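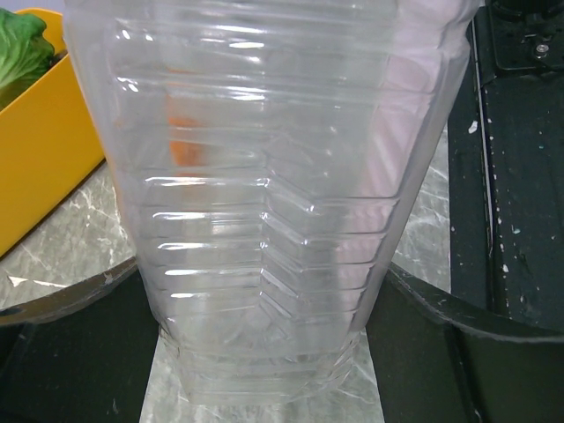

2 min read

How to clear and sort a countertop of mixed groceries

A counter that has turned into a drop zone usually holds three kinds of things: food, packaging, and paper goods. Sorting them in that order takes less time than picking up whatever is closest. The method below is the one we use at Midach for small kitchens and break rooms.

What you need

One shallow tray, one trash bag, a damp cloth, and a clear stretch at the front of the counter to work in.

Step 1. Move tall items to the back

Start with bottles and cartons. They tip over easily and hide smaller packets behind them. Ribbed plastic bottles are easiest to hold across the ribs, where the wall is stiffer. Thin ones buckle if you squeeze near the top, so keep a light grip and check the cap before you lift.

Step 2. Pull out the soft and loose things

Cloths, tissues, and wrappers go next. Take them one at a time and drop used ones straight in the bag. If a cloth is worth washing, hang it over the sink - it doesn't go back on the counter.

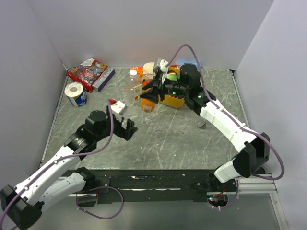

Soft items come out of the pile before the boxes are moved.

Step 3. Put the food on one tray

Bread goes at the back of the tray and produce in the middle. Small items sit at the front. Leave lettuce whole until you need it. A tray also lets you carry everything to the refrigerator in one trip.
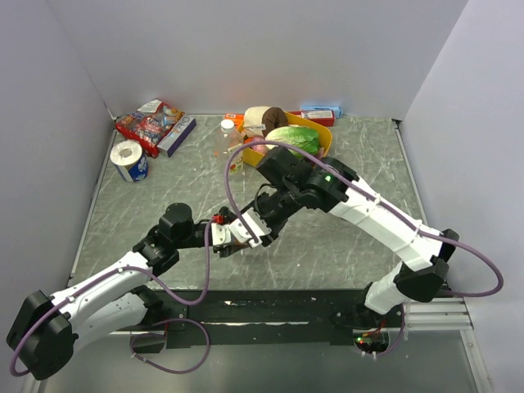 Boxes can be stacked once the tray is full, with the heaviest on the bottom and no more than 2 high. Snack bags lean well against a wall or a larger box. Keep wrapped toilet paper away from the food and take it to the bathroom shelf when you finish.

Step 4. Wipe down

Go from the back wall to the front edge. Marble-look surfaces hide crumbs in the veining, so run your hand over the counter afterward.

A crowded counter takes roughly 57 minutes the first time, including putting everything away. Later rounds are much shorter.

Next: Labeling shelves with the Fledotham method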